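Category: Road racing | Hill climbs | Defunct motorcycle events

The Canedus Hill Climb was a motorcycle speed event held on closed public roads outside the town of Canedus. Riders started one at a time and were timed over a single uphill course. The event was run by the Odomon Motorcycle Club and was open to solo machines and, in later years, sidecars.

Course

The course started beside the mill at the lower end of town and finished at the Prostus junction. It had 11 marked corners. The opening part was fast, with long bends taken in top gear on most machines. After the second timing post the road became steeper and tighter, and a hairpin known as Cozma slowed riders almost to walking pace.

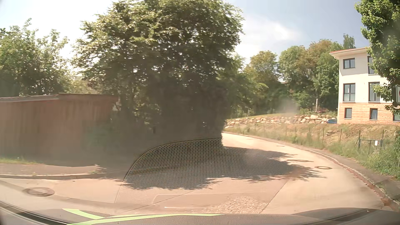 Cozma was the usual place for spectators, who stood on the bank on the inside of the turn. After a sidecar left the road there, the club moved the public to the outside bank and put straw bales along the wall.

Format

Each rider had one practice run on Saturday and two timed runs on Sunday. The faster timed run counted. Ties were settled by the slower run. If rain stopped the second run, results were taken from the first, a rule that drew complaints from riders with late start numbers.

Classes were based on engine size, the largest being for machines up to 1,000 cc. A separate class for classic motorcycles used a target time, and the winner was the rider whose two runs were closest together.

Notable riders

Engelbert Hauser won the open class 5 times and held the course record for most of that period. He rode the same twin-cylinder machine for all of his wins, with changes to the gearing and brakes. Tetsuya Shimada took the record from him on a smaller single and kept it until the upper section was resurfaced, when the club began a new list of records.

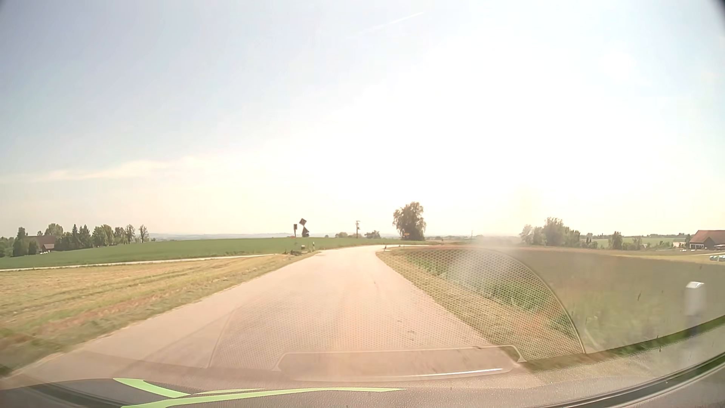 Tomomi Honda won the middleweight class twice and later served as clerk of the course. Thanasis Kyriakidis was the most successful sidecar driver, although that class rarely had more than a handful of entries.

Final event

The last climb was held on 23/07/2023. Entries had been falling, and the cost of closing the road had gone up. The club announced in December that it would not apply for another permit. Its timing equipment was sold to a karting track.

Comments

Tahsin Nanayakkara: The start was moved 15 meters up the hill after the mill parking lot was paved. Old times and new times shouldn't be in one list.

sidevalve_ed: Does anyone have the full classic class results? The club page is gone.

M. Pruitt: Hauser's second win was on a borrowed bike, not the twin. Please fix.

Contact us | Copyright notice | Back to top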